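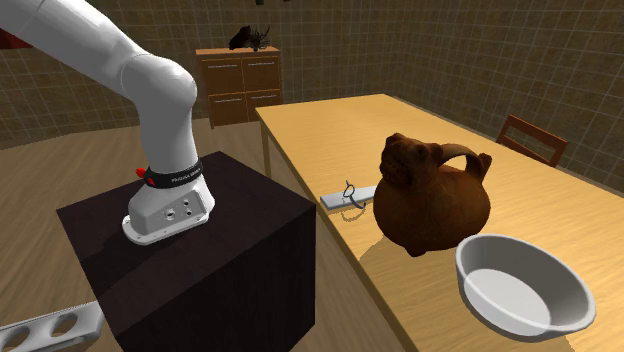

So I finally gave in and bought a pair of walking boots online, after years of telling everyone I'd never do it. My old ones went at the heel in November and the outdoor shop in Letgate shut last winter, so the choice was a long bus ride to Enstead or a website. I picked the website.

I should say first that I have awkward feet. They're wide at the front, narrow at the back, and the left one is a bit longer than the right. In trainers I'm a 7 and in proper shoes I'm usually a 7 and a half, and in my one pair of smart boots I'm apparently an 8, though those have always rubbed. My mum used to say I had feet like table tennis bats, and I can't argue with her.

The site I went for was Yorath, mainly because they sell a half size in the wide fitting and hardly anyone else does. Their size page wants you to stand on a bit of paper against a wall, draw round your foot, and then measure from the heel to the longest toe in millimetres. I did this three times. The first time I leaned over to see what I was doing and my foot spread out like dough. The second time the pen went under my arch and I ended up with the outline of a peanut. The third time I stood up straight and drew blind, which felt silly but gave me a nice clean shape, and I did the other foot the same way.

One thing I didn't know until I read their page properly (it's right at the bottom, under the bit about laces) is that you're meant to do this in the evening. Feet swell up during the day, and if you measure first thing you'll end up with something too tight by teatime. I'd measured at eight in the morning in bare feet. So out came the paper again after supper, this time with my thick walking socks on, and I'd gained enough to tip me up into the next half size. Bit annoying! I nearly ordered the wrong pair.

They arrived in a box big enough for a small dog, with a lot of brown paper. You get 20 days to send them back as long as you've only worn them indoors, so for the first week I clomped about the house in them. Up and down the stairs, mostly, because going downstairs is where you find out if your toes hit the front. I did the hoovering in them. I cooked a whole roast in them. My knees thought it was very odd, all that stiffness on a flat kitchen floor, but my toes were fine and the heel stayed put as long as I laced them properly.

About the lacing. I have tied my boots the same way since I was a child, which is to yank everything as tight as it will go and do a double bow. With these I tried the trick where you wrap the laces round each other twice at the ankle before carrying on up the hooks, so the foot part can be a bit looser than the leg part. It made a massive difference. I feel a bit daft that I've gone this long without it.

The first proper outing was up Erkska, which isn't a mountain by anybody's standards – 284 metres at the top, with a bench – but it has a horrible stony track on the far side that has ruined two pairs of boots for me already. I went up the grassy way and down the stones. Going up I could feel a seam over my left little toe and I was already composing a cross email in my head. I stopped at the gate, took the boot off, and found my sock had rucked up. No email needed.

Coming down was lovely. No banging at the front, no slipping at the back, and I got to the car park without that hot feeling under the ball of the foot that I'd always put down to being unfit. I did get a small pink patch on my right heel, which was gone the next morning. I've been out in them a handful of times since and it hasn't come back.

Gripes, then. The tongue wanders over to the outside after an hour or so and has to be pulled straight. The laces are too long, even with the extra wraps, and I've trodden on them twice. The colour on the website was a nice mossy green and the boots are more of a pond. And they weren't cheap, I'm not going to put the price on here in case my sister reads it, but I've had holidays that cost less (admittedly in a tent).

I still think I'd go to a shop if there was one. I miss the little wooden ramp they had in the Letgate place, and having someone press on the end of your toe with their thumb. But if you've got wide feet and no shop either, get the paper out, do it after supper, wear the socks you're going to walk in, and draw round both feet. Go with the bigger one.

Next job is waterproofing them before the weather turns. I've got a tin of wax under the sink that's older than my car, so if anyone knows whether that stuff goes off, let me know in the comments.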